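Gruster Shared Office, Zevville
Frequently Asked Questions for Members

Membership and access

What are your hours?
The front desk is staffed from 8:30 a.m. to 5:30 p.m. on working days. Full members can get in at any hour with their key card. Day pass users need to be out by the time the front desk closes.

What is the difference between a day pass, a flex membership and a full membership?
A day pass gets you any open desk in the main room for one day. A flex membership covers 5 days a month, which you can use in any order. They don't roll over. A full membership comes with a fixed desk, a locker and a card that works at night and on weekends.

Can I switch plans in the middle of the month?
You can move up at any time and we charge the difference. Moving down takes effect at the start of the next billing month. Tell the front desk at least five days before then or the change will wait another month.

I lost my key card. What now?
Call or stop by so we can turn the old card off. A replacement costs $20. If the old card turns up later, hand it in. It can't be switched back on.

Can I bring my dog?
No. The lease does not allow pets. Service animals are welcome.

Getting here

Where is the entrance?
Use the Correa Street door, number 276. The door on the Rodano side belongs to the dental office and their staff cannot let you up.

Is there parking?
There are a few spaces behind the building, marked with a G. They are first come, first served and not part of any plan. Street parking on Correa is free after 6 p.m. The spaces marked D are for dental patients, and cars left there do get towed.

Can I bring my bike inside?
Yes. Take it through the back door to the rack under the stairs. Don't take it up in the elevator.

Desks and rooms

How do I book a meeting room?
Use the booking page or the sheet on the door. The booking page wins if the two disagree. The small room seats four and the large room seats twelve. Flex and full members can book up to 4 hours a week at no charge. After that the rate is posted on the booking page.

What if nobody shows up for a booked room?
After 20 minutes the room is open to anyone. The hours still count against whoever booked it.

Can I take phone calls at my desk?
Short ones are fine if you keep your voice down. For anything longer, use one of the phone booths in the hall. Please don't use speakerphone in the main room, even with the volume low.

Do the desks have monitors?
Many of the desks in the main room do. If you want one for the day, say so when you check in. Bring your own adapter if your laptop needs one. The front desk has a few to lend, but they go out early. Please don't move monitors from one desk to another, and if one doesn't work, leave it where it is and tell us.

Can I leave things on my desk overnight?
Full members can. Everyone else needs to clear the desk before leaving. Items left on open desks go in the lost and found bin, which is emptied at the end of each month.

Kitchen and mail

Is coffee included?
Coffee and tea are included in every plan. Milk in the door of the fridge is for everyone. Anything with a name on it is not.

How often is the fridge cleaned out?
On the last working day of the month, at 4 p.m. Food without a name and date gets thrown away, container and all.

Can I get mail and packages here?
Full members can use the street address. Put your own name on the first line and Gruster on the second. We sign for packages during front desk hours and send you an email. Please pick up large boxes within two days. We can't accept anything that has to be kept cold.

Cleaning

Who cleans the office?
A cleaning crew comes in after the front desk closes. They do the floors, restrooms, kitchen and trash. They don't touch desks with papers or personal items on them.

How should I clean a monitor?
Use a microfiber cloth and the screen cleaner from the supply shelf. Both are next to the printer. Paper towels can scratch, and window cleaner with ammonia can damage the coating on some screens. Keep one hand on the monitor so it doesn't rock on its stand, and press lightly.

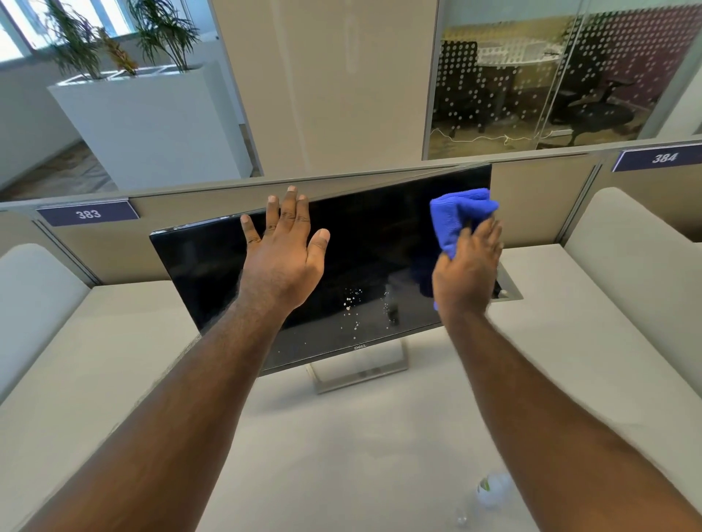 Wiping down a desk monitor with a blue microfiber cloth.

Where do used cloths go?
In the bin under the supply shelf. They are washed every week.

I spilled something. Who do I tell?
The front desk, or leave a note if it's after hours. If it got into a power outlet or a keyboard, unplug what you can safely reach and don't use the desk.

Billing

When am I charged?
On the first of each month, to the card on file. Day passes are paid at check-in. We don't take cash.

Can I pause my membership?
Yes, once a year, for one or two months. Most people do this starting in June, so ask early if you have a fixed desk and want the same one back.

How do I cancel?
Send an email with your last day in it. We need 20 days' notice for a full membership. Flex members can cancel any time before the next charge. Return your card and locker key to get your deposit back.

Who do I contact about a bill?
Aníbal Valderrama handles all billing questions. He is in the office in the mornings, and the front desk can take a message the rest of the day.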